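Home | Minutes | Room Bookings | Contact

Classtead Shared Rooms, Seton
Minutes, Friday, June 1, 2018

I took the notes again, so please forgive the spelling! We got going late while everyone hunted for a chair.

Furniture and appliances in the big room. We had a good long natter about the tables. The marble-patterned one is everybody's favourite, and we agreed the big black appliance can stay on it for now, as long as its cord is kept off the walkway. The little wooden tray stays too.
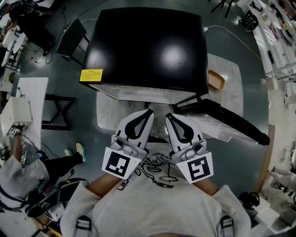 Can the white shelves be used for personal stuff? Only the bottom one, and please put your group's name on it.

Cables came up next (they always do). Brisau quoted us $300 for floor covers, which seemed fair to me, and we said yes to 2 lengths to start with. The account sits at $2,185, so we can manage it and still have a bit put aside for December. Someone asked about painting the mezzanine railings a cheerier colour – I rather like them black, and so did most of the room.
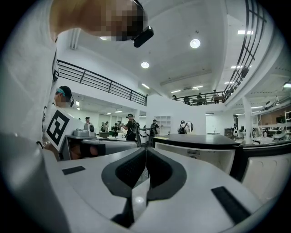
ITEM 9: TIDYING UP

Wipe down the tabletops when you finish, and push chairs back under. Bags go on the shelves. Policarpio will drop off a new bin and cloths next week. Sneakers are fine, muddy boots aren't!

Closed at noon.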